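About Clinach

Clinach builds small instruments that measure magnetic fields from orbit. We are based at Ruddock, where we have an office, a clean area for assembly and a low-field test building set well away from the road. The company began as a group of engineers who had worked on ground observatories and wanted to put the same kind of sensor on a satellite.

Our main product is the Oto magnetometer. It is a fluxgate sensor on a short boom, with an electronics box that sits inside the spacecraft body. The sensor head and its bracket weigh 195 grams. The boom is supplied folded and is released by a command from the ground once the satellite has settled into its attitude.

We also run a data service called Dukance. It takes raw readings from instruments in orbit, applies the calibration, removes the part of the signal that comes from the spacecraft itself and delivers the result as daily files. Universities use it for work on the Earth's core field and the ionosphere. Survey companies use it to correct their own airborne measurements.

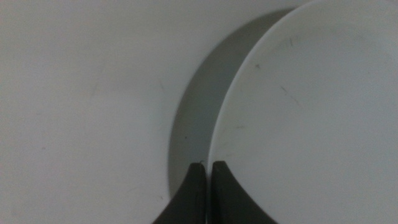
How long does it take to calibrate an instrument?

Each Oto spends nine days in the test building. Most of that time goes to slow temperature cycles, with readings taken at night when traffic and farm machinery are quiet. A second calibration is done in orbit during the first weeks after launch, and the customer receives both sets of figures.

The test building was put up without steel. It has timber framing, brass fasteners and a concrete slab with no reinforcing bar in the centre section. The coil system inside can cancel the local field and replace it with whatever the instrument will meet along its orbit. We rent the building to outside groups for part of the year - mostly for attitude sensors and small torque rods. Bookings are taken by the week, starting on a Wednesday.

Our archive holds data from 2,287 orbits of our first flight unit, which flew at an altitude of roughly 300 kilometres until drag brought the satellite down. The calibrated files are free for teaching and research. Commercial users need a licence, and the terms are sent out with the first quote.

Enquiries about instruments, data or the test building can be sent through the contact page. Please include the planned orbit and the launch date if you have one.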